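Does Wall Color Change How Well People Study?
Project report, Environmental Psychology lab section
Delwyn Pomare and Stijn Smits
2018-01-12

Background

Every few months someone shares an article saying that blue walls help you focus, red walls make you angry, and purple walls make you creative. Our university library at Condunden took this seriously enough to repaint two reading rooms last year. The paint came from a local supplier, Lulov, whose leaflet says that soft violet "supports deep thinking." The leaflet gives no source. We wrote to ask for one and got a second copy of the leaflet.

We wanted to know whether there was anything behind the claim. Our guess going in was no, and the reader should keep that in mind, because we tried to keep it in mind ourselves.

What other people have found

Most of what we read was weaker than it sounded. Several papers tested color by changing the background of a computer screen for a few minutes and then wrote about "environments" in the discussion. A screen is a small bright patch in a room that stays the same color it was before. Others compared a strong red with a pale blue, so brightness changed along with hue and there is no telling which one mattered.

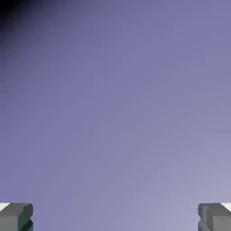

Violet gets less attention than red or blue. The few studies that include it don't agree on what to call it, and one used "lilac" and "purple" for what seems to be the same sample. Maxine Lowther, our lab instructor, suggested we describe our rooms by the paint code and leave the names out of the survey, so we did.

What we did

We used the two repainted rooms, Skincombe (violet) and Tierney (off-white). They are the same size and face the same side of the building. Students leaving either room were asked to fill in a one-page survey on how well they had concentrated, on a scale from one to seven. We handed out 358 surveys and got 254 back. After removing the ones with missing answers we had 229.

We also used the door counters, which recorded 1,561 entries across both rooms during the survey period. The counters don't know if the same person came in twice, or went out for coffee.

Results

The average concentration score was 4.9 in the violet room and 4.8 in the off-white room. We ran a t-test and the difference was not significant. Torquil Niven, who did the statistics with us, pointed out that even if it had been, a tenth of a point on a seven-point scale is not worth a bucket of paint.

The comments were more useful than the scores. People wrote about the heating, the chairs, the outlets and one door that bangs. Color came up in only a few, and one of those called the violet room "the gray one."
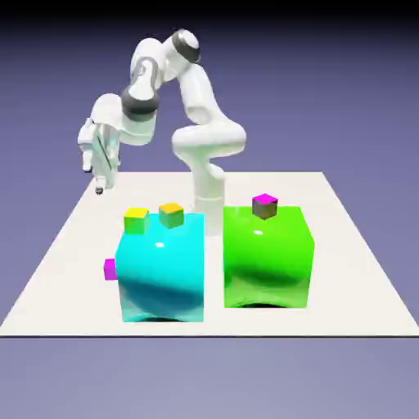

Problems with our study

Students chose their own room. If people who like violet pick the violet room, our scores say something about taste and very little about paint. We should have assigned seats — the library would not let us.

Rating your own concentration is also a poor measure. Ademir Araújo, who read our draft, asked why we hadn't given people a short reading test on the way out. We had no good answer except that we thought fewer would stop. We plan to try it in February with a smaller group.

Finally, finding no difference with 229 surveys doesn't prove that none exists. It could be small, or it could show up only after weeks in the same room. We would still want to see some evidence before anyone repaints a third one.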